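Baking > Interviews > Saoirse Rafferty

2 min read

Saoirse Rafferty bakes wedding cakes under the name Weldu. Busy time. Three tiers due out this afternoon, phone going all the while.

"May was mad," she says. "Lemon, lemon, lemon. I zested till my knuckles bled." Fruit cake? Hardly any orders now. "Shame – it keeps, and it travels."

Her worst job was 300 cupcakes for a hotel, all piped teh night before. "Never again. Well. Maybe."

Icing next, and she has veiws. Fondant rolled too thick, mostly. She likes buttercream, scraped back so the sponge shows, and a pale wood table under it, grain and all. "No cloth. Let the light bounce off it."

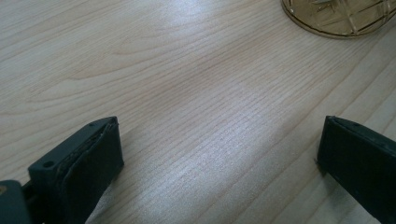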